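**Cell 3 fault review, 2020-03-27**

Present: Leena Lappalainen (chair), Gus Van Dusen, Kulsoom Zaidi. Apologies: Anouk Maes.

1. Gripper fault. Gus reported that the arm stopped with a force alarm on cycle 563 of the PC teardown job. The fingers stayed closed after the stop – the release command had no effect until power was cycled.

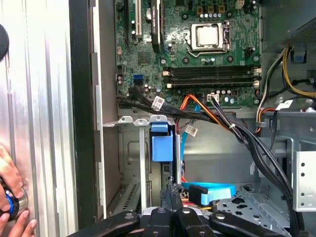

2. Hands in the cell. Kulsoom wants no reaching into a case while the arm is enabled. Agreed, effective today.

3. Actions. Gus to send the log to Tuominen. Kulsoom to rewrite the stop procedure. Teardown runs at reduced speed until both are done.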